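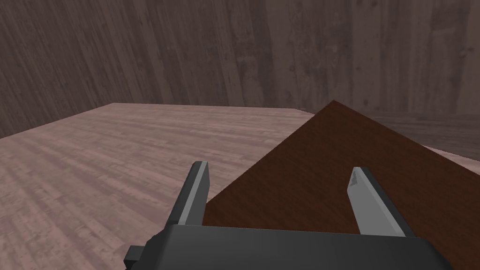 How often do the finger pads need checking?

At the start of every session, and again after any crash or hard stop, even a gentle one.

**Cell 3 – gripper setup and care**
Handout for the August block. Bring it with you, there won't be spares. Questions to Lise Arsenault or Mebrat Weldu.

**Before you touch the real one**

- open the Cloda sim, load the bench file, jog the gripper over the table corner
- fingers OPEN before you come down. Always
- sim first, then cell. Not both at once, we tried that at Grorkomcombe last year and lost an afternoon
- the sim doesn't know about the hose. Real arm has one, leave slack at the wrist

Worth knowing – the gripper view in the sim follows the tool, so the room seems to move and the fingers don't. Takes a few minutes to get used to. Jog slowly till it feels normal.

**Zeroing the fingers**

1. Arm to park, speed down to 9 per cent.
2. Close fully with nothing between the pads. Wait for the click from the controller.
3. Read the gap on the Wundevix panel. Should say 0. If it says anything else write it down before you press reset!
4. Open to 54 mm. Check with the calipers, not by eye.
5. Do steps 2 to 4 again. If the two readings disagree, stop and fetch one of us.

Finger offset goes in the TOOL page, not the USER page. Same looking screen, different numbers. Most of the odd faults we get called out for are this.

**Pads**

The pads are the bit that wears. Outer finger body hardly ever needs anything.

- wipe with a dry cloth, no solvent (it lifts the glue)
- run a fingernail down the edge – if it catches, the pad is going
- change both together, never one side. A new pad against an old one grips skew and the part twists
- screws: 2 per finger, hand tight then a quarter turn. Seidel driver from the red tin, put it BACK

After a pad change you have to zero again. Yes every time.

**Teaching the table corner**

Need one good corner before any pick will land right. Come in high, drop to 9 mm above the surface, line up the tool centre (midway between the pads, not one finger tip) over the corner. Save the point. Then go along one edge, save, along the other edge, save. 3 points, that's your table frame.

If the table gets knocked, all three are rubbish. Teach them again, dont nudge the numbers.

**Faults seen so far**

- *Gap won't reach 0* – grit behind the pad, or pad seated crooked
- *Fingers open in the sim, shut on the cell* – signal inverted, see TOOL page, second tab
- *Picks drift during the morning* – table clamp. Check the back one first
- *Drive hums but no movement* – e-stop reset but not the controller. Reset both

**For next time**

Write up your two gap readings and the three corner points, one side of paper is plenty. Mebrat wants them before the practical starts. Lise will go over inverted signals again becuase half the group missed it.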